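Notebook, bench 2. Monday, May. B. Barta

Continuing the dish chores list. Table clearing only, no washing. The question from Rosalía's side is still whether a parallel gripper can put crockery away at a rate anyone would pay for. Current answer is no for mixed loads, maybe for bowls.

Morning: re-zeroed the fingers after Marcelino changed the pads. Closing offset was out by 3 mm. Fixed in config, old value left commented. Severino, please don't tidy that line out.

Task for the day: nested bowls lying on their side on the checked surface, pick up as one stack, set upright, release. Separating the nest comes later.

Notes so far:

Approach from the base side and the opening side together. Gripping across the full width of the rims needs more opening than we have.

With one finger on the outer base and the other at the mouth of the inner bowl, the squeeze pushes the nest together. Gripping on the outside wall alone lets the inner bowl slide out. Did that 4 times before lunch. One chip, on Obed's bowl. He has been told.

Grip force: 6 N holds a single bowl. For a stack I would start higher and watch for rotation about the pads. Glaze has very little friction and the ribs only help when they sit square to the surface, so wrist angle matters more than force.

The checked surface is a nuisance. The stack drags on it on any sideways move. Lift first, then turn. Depth is also poor on shiny white crockery, so I don't trust the surface fit near the rim. Sorier's planner treats the nest as one solid lump, good enough for picking and useless for unstacking.

Time: a person does this in 3 seconds without looking. Our planned cycle is well over that before any retries. Speed is not the first problem though, recovery is. When a stack rolls, the planner has no next step and someone has to walk over.

To do:
- log finger position at first contact, both sides
- 300 grasps before we change pads again
- ask Obed about a different surface
- repeat on the bare bench for comparison

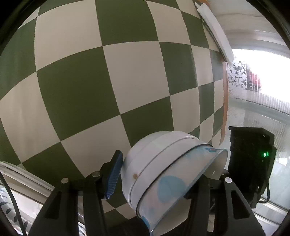
Nested bowls on their side, fingers at base and mouth. Blue ribbed pad on the left finger.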